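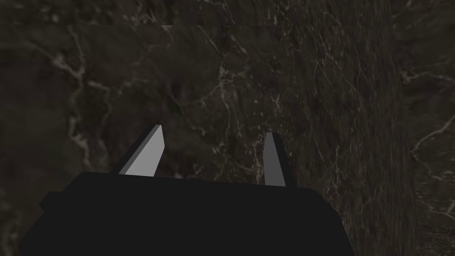

Gusonlow two-finger gripper, jaws open, over dark marble. Simulator view from the wrist.

Gusonlow Two-Finger Gripper Kit

The Gusonlow is a parallel gripper for small hobby arms. It was designed by Reda Sqalli and Zubaida Usmani at the Elthorpe shared workshop, and it is sold as a kit of parts you put together yourself. A simulator model of the gripper comes with every kit, so you can try out grasps on your computer before the parts are on the bench.

What you get
Gripper body, black
Two tapered fingers
One servo with cable
Linkage and slide rails
Bag of 16 screws (includes spares)
Mounting plate for the Minhas arm
Download code for the simulator model and print files

Specifications
Weight, assembled: 615 g
Jaw opening: 11 cm
Mounting: Minhas plate included; Grastwood plate sold separately
Fingers: removable, one screw each

Putting it together
Most people will need an evening. Fit the slide rails to the body first, then the linkage, then the servo. Leave the fingers off until the servo has been centered with the setup script. If you fit them early they can close hard against each other and strip the servo gear. Tighten the finger screws by hand. The print files include a simple jig for holding the body while you work on the rails.

About the simulator model
The model has the body, both fingers and the joint limits. It also has a wrist camera, set just behind the gripper and looking out past the fingertips. The finger faces are a lighter gray than the body so they are easier to pick out against a dark background. The marble is one of the surface textures in the download. Others are plain gray, oak and green cutting mat, and you can load your own.

Contact settings are in a separate text file. Oddur Oddsson tuned the current set for blocks and small boxes. Soft items such as sponges will need lower stiffness values, and we don't have a tested set for those yet.

Known issues
The Grastwood plate sits slightly off center in kits shipped before June. Write to us for a replacement.
Marble and oak can look stretched on large surfaces. Lower the texture scale to fix it.

Returns and help
Unopened kits can be sent back within 30 days. For missing parts or assembly questions, use the contact form and ask for Sohail Mohmand.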